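4. Data Collection in the Course Laboratory

4.1 Setting and equipment

The collection phase took place in the second half of the Zervas project course, an undergraduate elective in which teams build a working manipulation pipeline over one term. Each team was assigned a bench, an arm with a parallel gripper, and a small camera mounted at the gripper. The control software was Muvine, which the students had already used in the introductory labs. Recordings were written to a shared store and indexed with Alen, a logging tool developed by an earlier cohort.

The task family was limited to soft goods. Rigid objects had been covered in the preceding unit, and the grasp planner supplied with Muvine handled them well enough that little was left to study. Fabric items with padding, piping or loose folds produced most of the failures reported in the pilot, and the teams were asked to concentrate on these.

4.2 Procedure

A trial began with the arm in its home pose and the items placed by hand within reach. The operator guided the arm by teleoperation, closed the gripper on the chosen item, and moved it to the target area. A trial was stopped if it ran past 20 seconds or if the item left the work area. No correction by hand was allowed once the recording had started. Teams worked in pairs, with one student operating and the other entering labels, and changed roles after each block.

Every team was asked for 200 usable trials. Seven teams finished the course, and the largest set submitted contained 266 trials before filtering. Trials were removed if the camera stream had dropped frames or if the label sheet was missing the item code. The Famden split, used for all results in Section 5, was drawn from the trials that remained.

4.3 Wrist view and occlusion

The camera sits close to the gripper, and its view changes sharply once an item is near. Padded items are the hardest case. They bulge toward the lens and hide the area where contact has to be judged, so that the operator must rely on edges and seams. Figure 3 gives a typical view with items close to the housing. 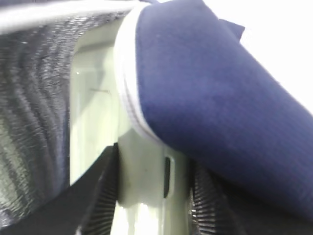
Figure 3. Wrist camera view with a padded navy item against the white gripper housing and gray crinkled fabric to the left.

Two properties of this view affected the labels. First, the light piping of the navy item runs along the boundary with the pale housing, and the contrast between the two is low compared with that between the piping and the blue fabric. Several teams had first tried to find the housing outline by a brightness threshold, and this approach merged piping and housing into one region. Second, the background at the upper right is overexposed. Exposure was left on automatic in all trials, and we did not attempt to recover detail in such regions.

The fixed geometry of the housing offered a partial remedy. The black ribbed strips along its lower sides remain in view in Figure 3 and were used by two teams as a reference for masking. A hand-drawn mask was made once per bench and applied to every frame from that bench. The mask had to be redrawn whenever the camera mount was loosened, and the teams recorded this in the Alen notes field.

4.4 Labeling

Each trial received an item code, an outcome (held, slipped or missed) and the time of first contact. The first two caused little disagreement. First contact was harder to place, as a padded surface can touch the housing well before the fingers close on it. After the first labeling session the definition was changed to the earliest frame in which the fabric outline visibly deforms. Trials labeled before the change were relabeled by the same pair, and the original values were kept in a separate column. Where the outline was fully hidden, the field was left blank and the trial was excluded from the timing analysis but retained for the outcome analysis.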